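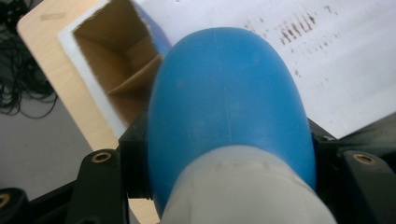 When we moved into the apartment in February, I promised my husband that I would finally put order in the box we call "the blue box". It is not blue, but many things in it are. My mother-in-law, Benedita Vieira, gave it to us full of parts from her old workshop, and for months it stayed under the bench with a towel on top. Last week I took everything out and looked at each piece in a good light. The most difficult one was a big blue rounded thing with a whitish collar at its base. It has a thin seam line down the middle, like things that come from a mold, and some faint scuffs and small pale specks. I asked three people what it is and I received three answers. Mafalda said the top of a bottle. My husband said a rubber bulb for pumping something. Kendra, my neighbor, only laughed.

I decided to keep it for now. My rule for this kind of sorting is simple: if I don't know what a thing is, it goes in a separate tray with the date on it, and I look at it again later. On the tray I wrote 11 December 2022. If it is still there in one year, I will let it go.

The rest was easier than I feared. In total I had 68 pieces, and I made groups for them on the floor:

Caps and lids that fit a bottle we still own
Caps and lids that fit nothing
Screws, in two old jam jars
Handles and knobs
Things I don't know

The second group was the biggest, as you can imagine. I kept 15 of those lids, which is too many, but a few have nice colors and my niece likes to paint with them. The others went in the plastic recycling.

For cleaning I used warm water with a little dish soap and an old toothbrush. The toothbrush is very good for the edges of the lids, where the dust becomes hard. I did not try to remove the scuffs. Old plastic has marks, and I don't mind them. Then I let everything dry on a towel for one night before I closed the jars.

The box itself is now half empty – a strange feeling – and it went back under the bench without the towel. Benedita comes to visit us after the holidays and I will put the tray in front of her with a coffee. She worked with these parts for many years, so she should know. If somebody who reads this has an idea before then, please write to me in the comments. I have also seven small springs that I cannot explain.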